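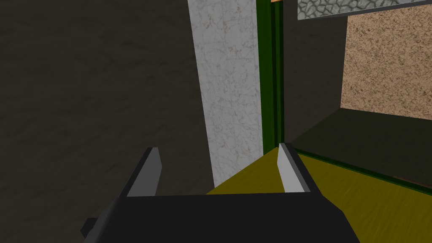
Chapter 3
Choosing a Simulation Kit for Gripper Training

After reading this chapter you should be able to explain what a simulation kit contains, read the offer of a supplier with some care, and prepare a short trial before your school or company signs for a license.

3.1 The kit as a product

In Chapter 2 we treated the gripper as a mechanical part, with its fingers, its drive and its opening width. A buyer today will often meet the gripper first on a screen. The supplier sends a login, and the customer can move a simulated arm over a simulated table before any hardware is ordered. This chapter uses one such kit, Rondotwood, which is sold by the firm Filimari to training workshops and small manufacturers. We will return to it in the exercises of Chapter 5.

The kit has three parts. The first is a library of rooms and tables. The second is the arm model with a two-finger gripper and a camera view that looks forward over the fingers. The third is the recorder, which stores each attempt so that it can be played again or used for training a control program. Filimari sells the library also alone, but without the recorder it is of little use for our purpose.

3.2 Surfaces and why they change

Students are often surprised by the look of the rooms. A table may be olive wood with a green rim, and behind it a white marble pillar stands next to a wall panel that looks like sand or cork. No workshop is built in this way. The supplier mixes the textures with intention: a control program that has seen only one gray table can learn the gray table instead of the task. This method is called domain randomization — we will define it properly in Section 3.5.

For the buyer, the important question is how much of this mixing can be controlled. In the basic license of Rondotwood there are 200 surface textures, and the user can lock any of them. Marlene Petersen, who tested the kit for the training department at Hosen, locked the table and left the walls free. She reports that her group found errors in the grasp more quickly in this way. Ursina Schwaiger at Fröhlich preferred to leave everything free from the first day, and she needed more attempts before the results became stable.

3.3 Before the trial

The trial license runs for 22 days. Write down your task in one sentence before you activate it, and decide which finger opening you will start from. Plan at least 10 attempts with the same settings, and only then change one setting.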